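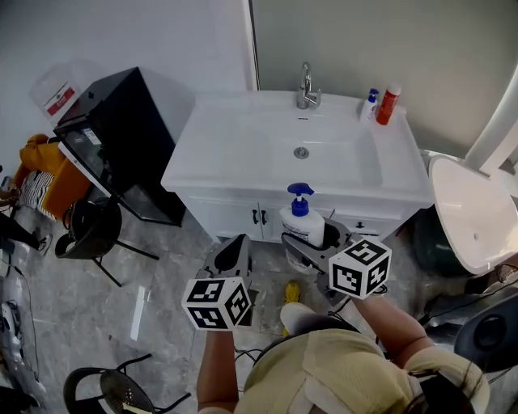 4. What the choir did with the slow movement

4.1 Learning it without the page

I said in the last section that I'd come back to the slow movement of Stitia, and I've been putting it off a bit, as it is the part of the project I was least sure how to write up. Stitia is Rajitha Abeysekara's setting for unaccompanied voices, in four movements, and the third of them has almost no pulse you could tap a foot to. The Storngate choir had 26 singers when we started on it. Most of them read music slowly or not at all, and they'd told me so cheerfully at the first meeting (one alto said she used the dots "as a sort of weather map", and I've never heard it put better).

Rajitha's own view was that they should learn it by ear, a phrase at a time, with the scores left in the bag. I wasn't keen. I've taught amateur choirs long enough to know how tightly people hold on to a piece of paper, even when they can't read what's on it. But it was her piece, and she wanted to lead the first few rehearsals herself, so we tried it her way and I sat at the back with my notebook.

The way she taught it was very plain. She sang a phrase, the choir sang it back, and she sang it again without saying what had been wrong. If the second go was worse she simply carried on. The basses found this maddening. Two of them came to me in the tea break and asked whether they were doing it right, and I had to say I didn't know either! By the end of that evening they had the opening 20 bars, though, and they had them with the breaths in the places she wanted, which I'd never managed in a first rehearsal with the paper in front of people.

4.2 Where the tuning went

The first thing I was listening for was pitch. Unaccompanied choirs sink, everybody knows they sink, and slow music makes it worse. I checked the last chord against a tuning fork every time we got through the whole movement, and I wrote down how far it had gone. The full list is in the appendix, but the pattern is easy enough to describe. In the early rehearsals they dropped by up to a semitone, nearly all of it in the middle section where the tenors hold a long note under the moving upper parts. Later on the drop got smaller, and on a couple of evenings they finished sharp, which made Rajitha laugh out loud.

I had assumed the tenors were the trouble. Tharindu Seneviratne, who was recording the rehearsals for us with a microphone near each section, played me the tracks one part at a time and I had to change my mind. The tenors were steady. It was the altos, coming down by step to a note they share with the tenors, who made the last step too wide, and then everyone else politely moved to meet them. You can hear the tenors give way about a breath later. I think it's rather a lovely sound, to be truthful, but it isn't in the score.

We tried two cures. One was to have the altos sing that line on its own with the tenor note held beneath it, over and over, very quietly. The other was to have the two sections swap places so that they stood next to each other. The second did far more good than the first, and it took no rehearsal time at all. Ekanayake reports much the same thing with school choirs, although the singers in that study were in mixed quartets and the music was a good deal faster, so I wouldn't lean on the comparison too hard.

4.3 Following each other

The second thing was how they kept together. Rajitha doesn't beat time in this movement. She gives the first breath and then more or less stands there, and the choir has to move from chord to chord by listening. At bar 46 there is a silence with no length marked, and whoever comes out of it first takes everyone along.

For several weeks it was always the same soprano. She has a big intake of breath and sits in the middle of the front row, so I suppose it was bound to be her. When she was away in June, I expected a muddle. What we got was a much longer silence and then an entry from the back of the basses, quite firm, with the rest of the choir in behind it nearly at once. After that the lead moved about. I asked people afterwards who had started it and the answers hardly ever agreed, and three singers on one evening each told me it had been them.

I don't want to make too much of this. It was one choir in one hall, and the hall at Storngate is a kind one, with a bit of ring to it that helps people hear across the group. When they sang the movement at Hindine, where there's carpet and a low ceiling, the entry after the silence was ragged and the sopranos looked cross. They still ended less than a quarter-tone flat. Rajitha has since put a small pencilled comma over the silence in her own copy, and she says she hasn't decided whether it will go into the printed one.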